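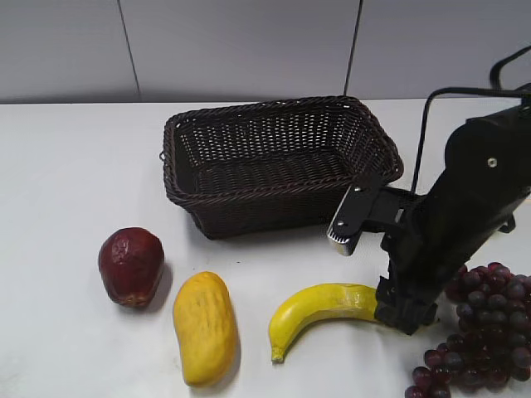
Plolthorpe parish forum > Council business > Agenda item 32: delegated spending limit

hedgerow_k
Has anyone read the papers for the December meeting past the first few pages? Item 32 raises the clerk's delegated spending limit from £200 to £500 per transaction. It sits under "minor amendments to financial regulations" and there is no covering report.

Joltville Road
Read it. £200 was set years ago and doesn't cover a replacement bin any more. Every small repair waits for a full meeting. I'd support it.

hedgerow_k
The amount I can live with. My objection is to paragraph 2, which removes the monthly list of delegated payments from the public minutes. Those are separate decisions and should be voted on separately.

tenbob
Paragraph 2 doesn't remove the list. It moves it to an appendix "available on request".

hedgerow_k
At present I open the minutes and read it. Under the new wording I write to the clerk and wait. For a resident that is a removal.

oldmill_sluice
There is also no aggregate cap. £500 per transaction with no monthly ceiling means a larger job can be split into several orders. I'm not suggesting anyone would, but the regulations ought to rule it out. The Floto subscription for the hall booking system is already invoiced per module, and each module comes in below the new limit.

tenbob
Floto was approved by full council as a single contract. The invoices are payments against it and don't count as delegated spending at all. Same goes for the Ó Riain drainage work.

oldmill_sluice
Fair point on Floto, I'd forgotten the contract vote. The cap argument stands.

Joltville Road
A cap would bring back the delays. One burst pipe and one broken gate in the same month and you're waiting again.

oldmill_sluice
Then exempt emergencies. The current regulations already define them, under urgent works.

hedgerow_k
I've sent in a written question asking for paragraph 2 to be taken on its own. Public questions close at noon the day before the meeting, and they have to quote the item number or they get returned.

tenbob
I'll second splitting it. Still voting for both halves if I were on the council — the list is mostly stamps and printer ink.

Joltville Road
Does anyone know if the meeting is in the main hall or the side room? The notice says both.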